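Parkham cell, February service. Envelope and folder picking.

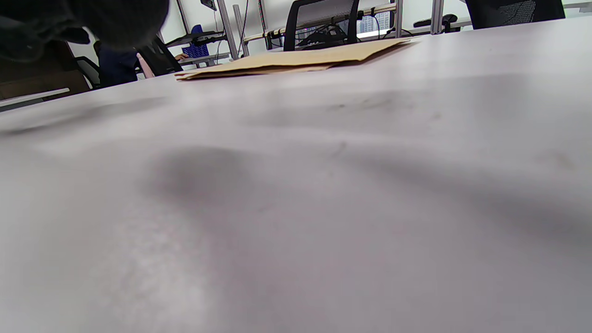
Tan stock on the tabletop.

Finger pads get swapped every 500 picks. Old set was slipping on cardstock. 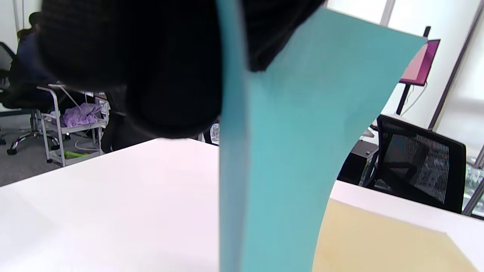
Grip force is the setting that matters. Too high and the fold creases. Teal sheet held near upright like this bows toward the table, so I close slower.

Next, controller straps. Retension, then rezero both. 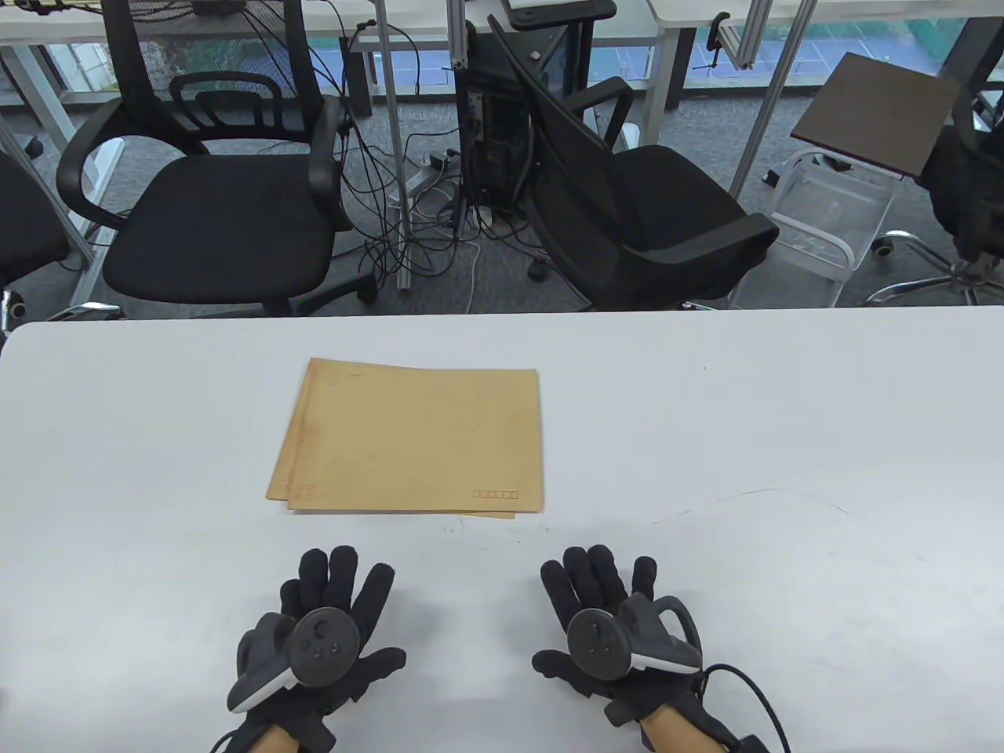 Rezero takes 3 minutes. Log it.
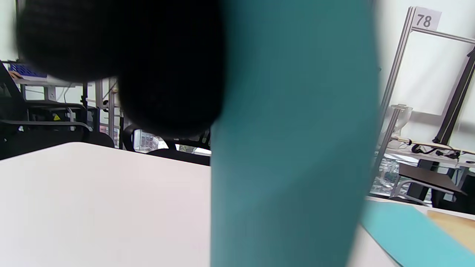
Teal cylinder, close up.

77 likes | 2 comments
Print | E-mail

Siddiqui: Same pads at Stukbridge?

Pralterard: Which strap?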